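Wrist-only policy, blurry frames: keep them or filter them?

vmarinho
Posted in June
Hi all! We've been training a cable pickup policy on the Soka arm from wrist views alone, and I finally have something to share. We had 484 demonstrations. Everyone (me included, I confess) wanted to throw out the ones with heavy motion blur, so I trained once on the 300 cleanest and once on the whole lot. On 96 test pickups the full set won, and the gap was widest when the cable lay off to one side, like so:

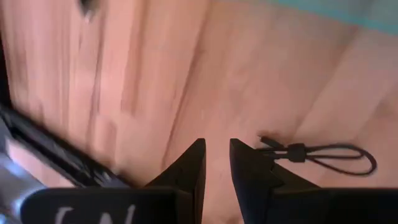
Re: Wrist-only policy, blurry frames

qusai_g
Lovely work, Vitória, but I don't think you've shown that blur helps. You've shown that 484 demos beat 300! Take a random 300 out of the full set and run it again, please. I had the same argument with myself over the Gosselin data last year and lost it.

flenel_fan
I'm with Qusai on the count, though I'd still keep the blur. The arm will see smeared wood grain every time it swings, so why hide that in training? The plug and the loop are readable enough in yours anyway.

qusai_g
Readable to you and me – the policy only gets a small crop, remember.

vmarinho
Fair, both of you, and thank you for reading so closely. The random 300 is training overnight. I also found that the clean set had dropped most of the long reaches, 263 kept frames in all from that group, so there's a second thing tangled up in there. Will post when it's done, probably after lunch.

laltatstead
Could you share the blur threshold too?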